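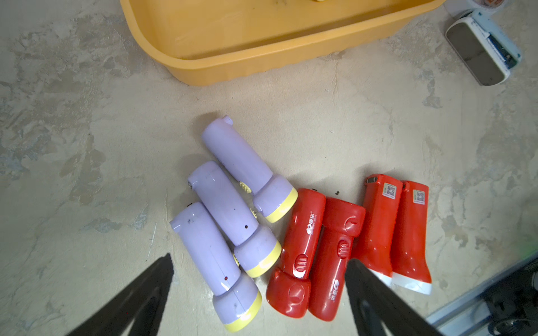

Flashlights on the shop floor, lavender ones on the left and red ones on the right, with the yellow tub behind them.

So the budget is in! I sent it off last night with a glass of wine next to the keyboard, and I've been wanting to write it all down before I forget how I got to the numbers, because I know I'll be doing this again in February.

For anyone new, I do the planning for our little sorting project at Deltley, and every fall I have to turn a pile of wishes into a spreadsheet. This year the wishes were big. The arm itself is staying (we're keeping it another year, hooray), so the money question was everything that goes around it: fingers, mounts, spare cables, a decent table, and stuff for it to pick up.

Let me start with the fingers, since that's where I got it wrong last time. I budgeted for one set and figured they'd last. Fingers wear! This time I put in 2 sets, plus pads, and the quote from Saarinen came to $918 with shipping. I gulped a little. Then I looked up what we spent on rush orders last spring and stopped gulping. If you're putting together your own list, go find your old shipping charges first. Mine were awful.

Next, the objects. I love this part. You can spend a silly amount on official test sets, all foam blocks and perfect cylinders, or you can go to a discount store with a tote bag. I gave myself $300 for the whole year and I've barely dented it. The flashlights are my favorite buy so far. They have a skinny body and a wide head, so where you grab one matters a lot, and the slide switch on the side gives you a little bump to think about. Having two colors means we can do sorting by color without buying anything else. The tub they go in was cheap too, and I'd buy a second one in a heartbeat.

Now the table. Ugh. We work right on the concrete at the moment, and my knees have opinions. The bench I want is from a place in Rostavdale and it's lovely and heavy and the delivery costs almost as much as the bench. Marion Rutherford, who signs off on all this, asked if we could live with the floor until spring. I said yes, then went home and moved the bench to the "if there's anything left" tab. It's still there, in bold. I'd also like a plain mat for the floor in the meantime, in one flat color, because concrete is so blotchy. That one I snuck in under supplies.

Things I cut: a second camera, the fancy cable chain, and the training trip to Vostimcombe (sob). Things I refused to cut: 5 days of paid setup time. Last year I left setup at zero and we paid for it in evenings.

I should hear back before the holidays. If the bench gets approved there will be a very long post about the bench.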